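12月
文:ヴィラズ・トフト

ステラン・ヘグルンド先生が大学を退いたと聞いた。退官の集まりには行けなかったので、先生のことを少し書いておく。

先生は農家の生まれで、実家はライ麦と豆を作っていた。子どものころは収穫した麦を納屋の床に広げ、足で混ぜるのが仕事だったそうだ。雨の多い年には麦が蒸れて、においでだめになったとわかる。本人によれば、乾燥という現象に興味を持ったのは理科の授業より先で、その納屋のにおいが最初だという。ただし進学したときは農業をやる気がなく、機械工学科で蒸気配管の計算ばかりしていた。

転機は卒業後に入ったワルチャクという会社だった。製紙用の乾燥機を作る会社で、先生は図面を引く係だった。ある年、穀物の乾燥機を作れないかという相談が来て、実家が農家だからという理由で担当に回された。紙と同じ考え方で設計した一号機は、表面だけ先に乾いて粒にひびが入った。先生はこの失敗の話を授業で毎年した。板書の図も毎年同じで、粒の断面にひびを三本描く。

会社を辞めて大学院に入り直したのは29歳のときだ。指導教員はクーン・デ・ハーンという物理化学の人で、農業のことは何も知らなかったらしい。その代わり測り方にはうるさかった。温度計を校正していないデータは、グラフがどれだけきれいでも読んでもらえない。先生が後に私たちに言ったことの半分くらいは、デ・ハーンさんの受け売りだったと思う。

博士論文は豆の薄層乾燥だった。私は学生のころに一度通して読んだが、前半の理論の章より、後ろについている装置の付録のほうがおもしろかった。送風機のベルトが滑って回転数が落ちる件に、まるまる2ページ使っている。普通は書かない。おかげで自分の装置で同じことが起きたとき、すぐに原因がわかった。

私が研究室に入ったのは、先生が教え始めてずいぶんたってからだ。同期はテイス・フェルフーフェンとクリストフ・アールツの二人。テイスは数値計算、クリストフは果物、私は貯蔵庫の断熱をもらった。希望したテーマではなかった。果物をやりたかったが、クリストフのほうが先に手を挙げた。

研究室の一日は朝の秤の点検から始まった。分銅を載せて、値をノートに書く。ずれていなくても書く。先生も自分の番の日はちゃんと書いていて、字が一番汚かった。火曜の午後は全員で生データを見る時間で、加工したグラフは持ち込めない。数字の並んだ紙を机に置き、おかしいところを指で押さえていく。最初の一か月は何がおかしいのかまったくわからなかった。クリストフは早くから見つけられたので、正直うらやましかった。

在学中に一度、モサムハムの貯蔵庫へ連れて行ってもらったことがある。先生の設計した通風床が入っていて、もう20年使われていた。床板は何度も張り替えてあり、ダクトの向きも図面と違う。先生は怒るかと思ったら、管理している人に変更の理由をひとつずつ聞いて、手帳に写していた。帰りの車では、あちらの向きのほうが掃除がしやすいな、と言ったきりずっと黙っていた。その変更は次の年の講義資料に載った。

論文の数でいえば、先生はそれほど目立つ人ではない。大きな賞の話も聞いたことがない。昇進も遅かったはずだ。会社員時代の話をよくしたので、研究者としては回り道をした人と見られることが多かった。本人はどう思っていたのか、聞きそびれたままになっている。

卒業してから私は保冷箱の会社に入り、今も断熱材の試験をしている。先生とはたまに手紙のやり取りがある。最後に来たものは便箋3枚で、2枚目までが自宅の地下室の湿度の話だった。除湿機を置く位置を変えながら測っているという。テイスにも同じ内容の手紙が届いていて、数値が一か所だけ違っていた。どちらが正しいのか、今度聞いてみるつもりだ。

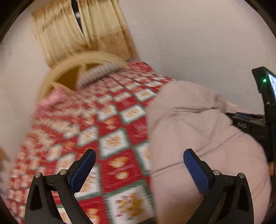

断熱の講義で先生が最初にやらせたのは、計算より先に、身の回りのものを熱の通りにくい順に並べることだった。材料の名前だけで決めると、たいてい間違える。厚みと、中にどれだけ空気を抱えているかを考えろと言われた。今でも布や服を見るとこれをやってしまう。赤い柄の布と、淡いピンクの中綿入りの服が並んでいれば、私はまず服のほうを上に置く。ただ、押しつぶした状態で比べるのか、ふくらんだままなのかを決めないと答えにならない。学生のときの私はその条件を書き忘れて、14問のうち最初の問題から減点された。答案は引っ越しのときになくしたが、余白に鉛筆で「どう置いた?」と書いてあったのは覚えている。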